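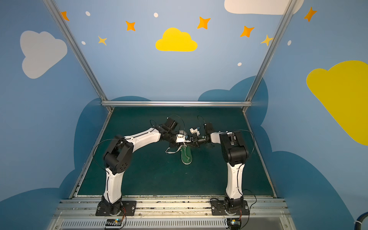 Chapter 4: How a Film Finds Its Shape

Most of us meet a film when it is finished. The lights go down, the story begins, and every shot seems to follow the last as if it could never have gone anywhere else. Yet somebody had to choose that order, and this chapter is about how they chose it!

Take Turden, a small drama set in a ferry town in January. The first cut ran to 202 minutes. The version shown in cinemas ran to 177, and hardly a single scene had been dropped. The editor trimmed the ends of shots — a door closing, a walk down a corridor, a pause before an answer — and the whole story began to move.
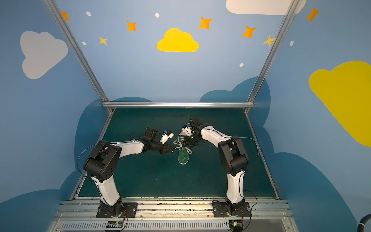 Trimming is only part of the work, of course. An editor also decides whose face we watch while somebody else is talking. In the kitchen quarrel in Turden we stay with the daughter, who says almost nothing, and her silence becomes the strongest thing in the room. Try watching a favourite scene with the sound off and see whose face you are given (you may be surprised how often it is the listener's).

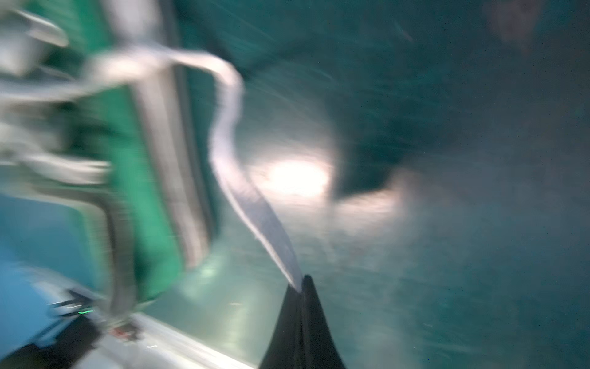 4.1 Joining two shots

Put a shot of a man looking up next to a shot of an empty window, and we believe he is looking at the window. The two may have been filmed months apart, in different towns. The short film Vaher plays with this beautifully. Its 2 main characters never share a shot, and still we feel them sitting across the same table.

Sound helps a great deal. If the rain heard in one shot carries on into the next, we accept both as one place and one evening.

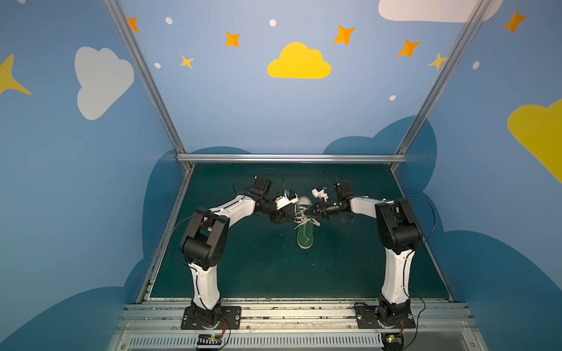 I watched Vaher twice before I noticed they were never together, and the second time I was looking for it, wrote one viewer after a screening at the Voltari. Keep that remark in mind as you read the next section, where we look at eyelines and at what happens when they fail to meet.

Related chapters
Chapter 3: Light, Lens and Distance
Chapter 5: Music and Silence
Tiltance: a film to watch with this unit

2 comments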